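Suston Table Notes
README, last touched 05/01/2026

Hi! If you downloaded the folder called suston-table and are wondering what on earth you got, start with this file. It's my running set of notes on laying a table: what goes where, which pieces live together, how to name them in the list so that you and I mean the same spoon. I write the way I talk, so bear with me (or skip to the list of names near the bottom, I won't be offended).

The folder grew out of Gallivance, my older and much messier collection of packing lists for rented cottages. One of those lists had a line that just said "tableware, enough". That line caused so much trouble last July that I gave tableware its own folder.

What's in the folder

places.txt has the layouts, one per line
pieces.txt has every piece with its name, color and what it's for
words.txt is the glossary, mostly for me
old/ is the Husar version, which you can ignore unless you like reading other people's mistakes

There are 334 lines in pieces.txt right now. A lot of them are near repeats, because I list a mug again if it shows up in a second layout. I know there are tidier ways to do it. I like being able to open one file and read straight down.

Two places, two colors 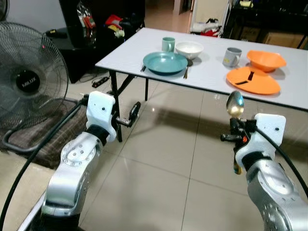

Color is how I keep two place settings apart, and it's the one idea in these notes I'd push on anyone. Matching sets look lovely in a cupboard, but the minute people get up for more soup, everything migrates. So I give each person a color and let the odd pieces fall in with it. The teal plate takes the mint-green mug and the white bowl as one group, and the orange plate goes with the orange bowl and a pale gray mug. In pieces.txt those are tagged "teal" and "orange" even for the white bowl and the gray mug, which confuses people at first! The tag says who the piece belongs with. The real color has its own column right next to it.

A light-colored tabletop helps too, by the way. I used to lay out on dark wood under a yellow lamp and would constantly write "green" for teal and "teal" for green. If you find a line like that, it's almost certainly left over from Husar and you should just fix it.

Bowls on plates or next to plates? I go back and forth. A bowl half on a plate saves room and gives you something to carry it on, but then you can't see the plate's rim and I forget to list it. Version 3 of the layout file lets you write "bowl/plate" for stacked or overlapping and "bowl, plate" for separate. Please keep the slash and the comma straight. Sutora (the little script that turns places.txt into a printable page) reads them differently and will happily print two plates if you mix them up.

The floor counts as well

I added a short "around the table" part after somebody pointed out that my layouts stopped dead at the table edge. Fair enough. Chairs need room to slide back, and in a warm room there's usually a fan that has to stand somewhere. I list anything on the floor that a person carrying a bowl could walk into. A fan with a wide base goes in by its base, and small stuff next to it gets its own line — a tube or a little container by the front rail is just the kind of thing a foot finds first.

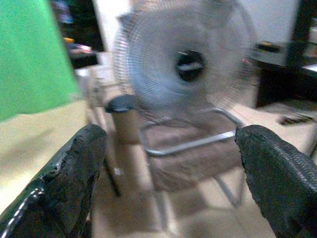 The cloth

Put the cloth on before anything else, obviously, and then leave it alone. I spent years smoothing out every wrinkle and I've stopped. A plain beige cloth with a few creases in it still looks fine once there's cutlery on top. What I do care about is the drop at the front. If it hangs too low it gets caught on knees, so on a small table I let it come just over the edge and no further.

For jars, I use the back corner. On a corner table that means the jar with the black screw lid sits well out of everybody's elbows, and you still see at a glance how full it is through the glass. In pieces.txt it's "jar, clear, black lid" with the contents left as "white, check label". I've sweetened a pot of potatoes before and would like that to stay a one-time event.

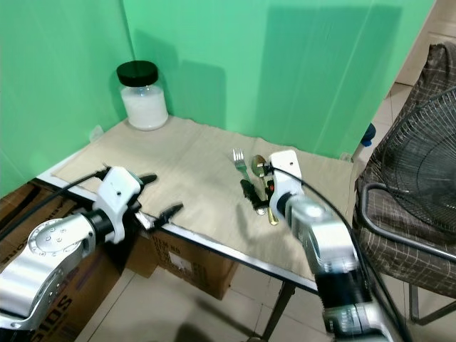 Forks and spoons

Fork on the left, spoon on the right, both pointing away from the person eating. That's the whole rule for the small layout. I leave out the knife unless there's something to cut.

Mixed cutlery is welcome here! My favorite pairing is a plain silver fork beside a spoon with a gold-colored handle, and I've never once had trouble telling which is which in the drawer. When two pieces differ in more than one spot, describe the handle first in the list and the other end second. So you'd write "spoon, gold handle" and then add the bowl color if it matters to you.

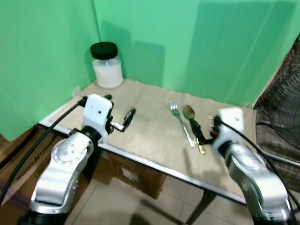
2 min read from here to the end

Names I use, so we don't drift apart

"Place" means everything for one person. "Group" means the pieces sitting close together, even if there's no person attached. "Back" is the side away from whoever's seated, and "front" is the edge nearest them. I never write "top" for the back of the table, since Sutora thinks top means the surface.

"Mug" has a handle. If it doesn't, it's a cup in my files, and I'm aware that half the world does this the other way around.

"Loose" is for cutlery with no plate next to it. A fork and spoon alone on a cloth are a loose pair, and that's a perfectly good layout for pudding.

Known gaps

Glasses are barely covered. Serving spoons are in there but with no sizes. The 12-place layout is a draft and I've never tried it on a real table (mine would fall over). Napkins are missing completely, sorry, I keep meaning to get to them.

If you change something, add your line below mine and leave the old one in place. I clean up when I have a free evening.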